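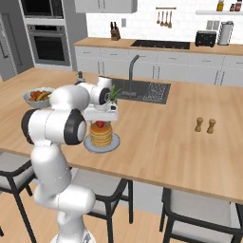
Has anyone else on the Closley road had their verge done by the council's new lot this year? We're at the Clotside end, and in September a tractor with a side-arm flail came through and took everything down to bare soil, including a strip of knapweed that has been left alone for years. I rang the depot and was told it's a "safety cut" and they only have to do the first metre from the tarmac. Well, I went out with a tape and they've gone back nearly three in places. What bothers me most is the cuttings. They just leave them lying there, layer on layer like a stack of pancakes, and by spring all you get coming up through it is nettles and cow parsley. Is it worth putting in a complaint, or do they just bin them?

vergewatcher

It's worth complaining but be specific. I sent in a moaning email two years running and got the same pasted reply both times. Third time I gave them the road number, the side, the two gateposts it ran between and the depth they'd cut, and a chap came out to look. He was decent about it too. The driver had been given the wrong schedule.

As for the cuttings, they won't collect. I was quoted 475 quid for them to send the collector round just for our stretch! 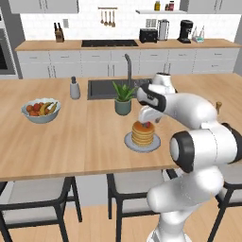
Mizanur Dewan

I'll stick up for the driver a bit here as I used to do this job (not for this council). You get a sheet in the morning with 43 stretches on it and no map half the time, and if you leave a bend long and somebody pulls out and gets hit, it's your name on the sheet. So yes, people cut wide. I did. On the inside of a bend I'd take it right back to the hedge and I'd do it again tomorrow.

Bare soil is different, mind. That's the head set too low, or a worn roller, and it knackers the flails as well. Mention that in your complaint and somebody in the workshop will prick their ears up.

hedgerow_pete

Sorry but I can't agree about cutting back to the hedge. I cycle that road and what makes the bend by the chapel dangerous is the speed people take it at. Since they opened it all out, cars come round faster if anything. Leave it shaggy and they slow down.

Mizanur Dewan

Pete, with respect, you try pulling out of the farm track there with a trailer on. You can't see a thing until your bonnet is in the road. I'm all for flowers on the straight bits and I'd happily see those left until late on. Bends and junctions, no.

What I'd really like is for them to go back to two passes, a narrow one in early summer for the sight lines and then the full width once everything has dropped its seed. We ran it that way for years with an old Resari flail that I was very fond of, rattly thing, and the verges looked a treat. 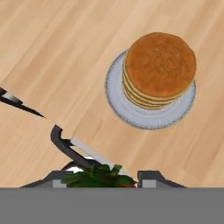 It did mean more fuel and more hours, I'll give them that, and I suppose that's why it was dropped. But you got far less of the thick stuff, so the second pass went through quicker and you weren't stopping every ten minutes to clear the head.

vergewatcher

Thanks both. The bit I'm on about is dead straight, no junction, just our gate and the field gate opposite. I'll write it up with the measurements and put in the thing about the roller. Does anybody know if it goes to the depot or to highways?

tansy_b

Highways, and ask for a reference number. Depot will only pass it on, slowly.

Comments

Jo M: Same at our end, they did the daffodil bank as well. Gutted.

oldmower: Two passes every time. Agree with Mizanur about bends.

K. at number nine: Personally I like it short, I can see the dog.

Recent threads

Pisharody Lane drain blocked again (43 replies)
Who owns the ditch, me or the farmer?
Hogweed by the bus shelter: who to ring
Ragwort pulling, gloves or no gloves (112 replies)
Grit bins for Clotside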